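Features > Homes > Interiors

Home | Features | Gardens | Food | Archive | Subscribe

The case for leaving a room alone

When Aicha Lahlou bought her terraced house in Grurkirton she planned to have every room decorated by September. Two years on, the back bedroom is still pale and bare, and she has stopped apologising for it. She sleeps in there when it is hot and reads in there when it is not.

"I kept buying things for it and taking them back," she says. "A mirror, then some shelves. In the end I liked it better before."

Plenty of people are coming to the same view. Younis, a small paint shop on Vondero Street, sold 341 tins of off-white last year and 125 of everything else put together. Customers used to ask for a feature wall. Now they bring in a scrap of old lining paper and want the same again.

Off-white is harder to choose than it sounds. A north-facing room will turn most greys blue by the middle of the afternoon, and a cream that looks warm in the shop can go yellow under a lamp. Lesego Makhubela has painted houses in the town since leaving school and tells clients to live with a sample for a week. He paints it on card, not on the wall, and moves it about - beside the window, behind the door, down by the skirting.

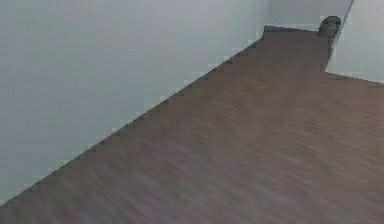
He also spends more time on filling and sanding than on paint. A plain wall shows every dent, and side light in the evening is the worst for it. His last job, a hall and stairs, took nine days, and six of those were preparation. The bill came to £1,059, of which £283 was materials.

Not everyone can put up with the echo. Bare rooms are noisy, especially with boards underfoot, and a thick rug or a lined curtain will do more than pictures to quieten them. Lahlou gave in and bought a wool rug from the Otura market one Tuesday. It cost more than the bed.

Her sister, who stays twice a year, still thinks the room looks as though someone is moving out. She has offered a print of some herons. It is in the cupboard under the stairs, wrapped, next to the hoover.

Contact the features desk | © All rights reserved | Back to top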